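Showing the arm how to stack dishes – by hand or by controller?
Forum: Teaching & Demos

skister
Posted August 3, 2018
I'm trying to get a decent set of demos for stacking plastic dishes. I started out grabbing the arm and walking it through by hand, then switched to remote control, and now I can't decide which I hate less. By hand I get nicer motions but my wrist is toast after an hour. With the remote I'm slow and I wobble – a lot. Same green surface every time:
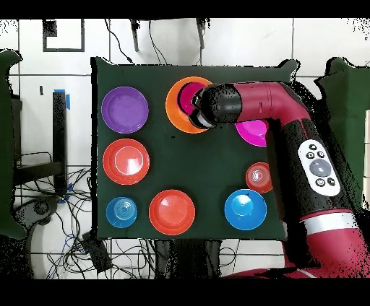
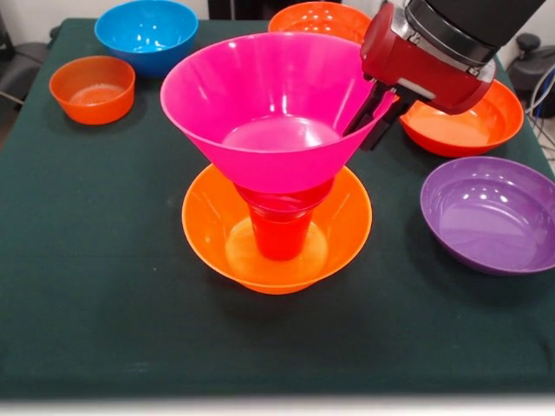
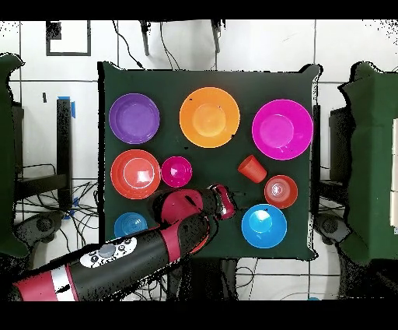
I want 200 good runs before December. Do you folks throw out the wobbly ones?

dalora_k
Keep them! If every run is perfect it never sees how to get out of trouble. I only toss the ones where I drop something on the floor.

teuber
Disagree with dalora. I kept all my hesitations once and the arm learned to hover over a bowl for 5 seconds, exactly like me. Cut the pauses at least.

dalora_k
Pauses, fine. Bad grabs that get fixed are gold though.

Dörte Rieger
By hand, every time, for anything with a rim. You can feel when a finger is riding up on the edge and with a controller you just can't. Take turns with someone if your wrist hurts.

skister
OK, I'll try 2 batches, one each way, and trim the pauses in both. Dörte, do you lock the gripper while you're moving it or leave it loose?

Dörte Rieger
Locked until I'm over the dish, then I open it with the button.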